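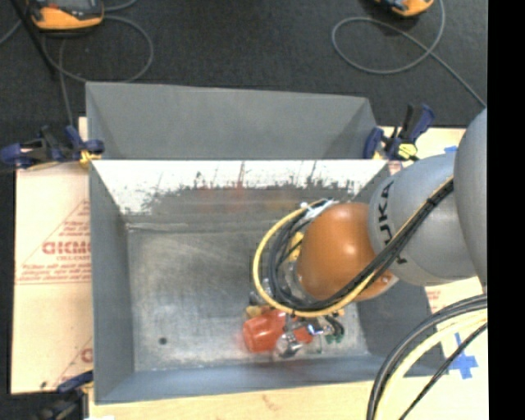

4. Setting up the Patix worm composter

Read this section through once before you start. Setting up takes less than an hour, not counting the time the bedding needs to soak. You will need a bucket, a hand fork, a watering can and the parts from the Patix carton.

4.1 Choosing a place

The composter can stand indoors or out. Worms work best between 15 and 25 degrees, so a garage, a utility room or a shaded wall is suitable. Keep it out of direct sun and away from boilers and tumble dryers.

Caution: a full composter can weigh up to 40 kg. Do not stand it on a shelf or a folding table, and do not try to move it once it is in use without taking the trays off first.

4.2 Fitting the base and tap

1. Push the threaded end of the tap through the hole in the collector base, with one rubber washer on the outside.
2. Put the second washer on from the inside and tighten the nut by hand. Do not use pliers.
3. Press the legs into the sockets until they click.
4. Pour in two litres of water and leave it for ten minutes. If the tap drips, undo the nut, seat the washers again and repeat.
5. Drain the base and close the tap.

Note: bases supplied before November have a push-fit tap and no inner nut. Ask for leaflet 718 if you have one of these.

4.3 Preparing the bedding

1. Put the coir block in the bucket and add four litres of lukewarm water.
2. Leave it until the block has broken up - almost 40 minutes in cold weather, less in summer.
3. Squeeze a handful. One or two drops should come out. If it runs, add torn newspaper. If nothing comes out, add a splash more water.
4. Line the first tray with a sheet of damp card and spread the bedding over it to a depth of 6 cm.

4.4 Adding the worms

Open the worm pouch on the day it arrives. Tip the contents on to the bedding in one heap and leave the lid off under a bright light until the worms have gone down. Then cover with the moisture mat and fit the lid.

It is normal for a few worms to climb the sides in the first week. Leave a lamp on nearby at night if this bothers you.

4.5 First feeding

Wait three days, then bury a cupful of chopped vegetable peelings in one corner. Do not feed again until most of it has gone. Avoid meat, dairy, onions and citrus peel for the first two months.

Caution: bedding above 30 degrees will kill the worms. If it feels warm to the hand, remove the food and fork the bedding over.

4.6 Second tray

Add the second tray when the first is full to the ribs. Its base must touch the compost below or the worms will not move up. For tray care, see section 5.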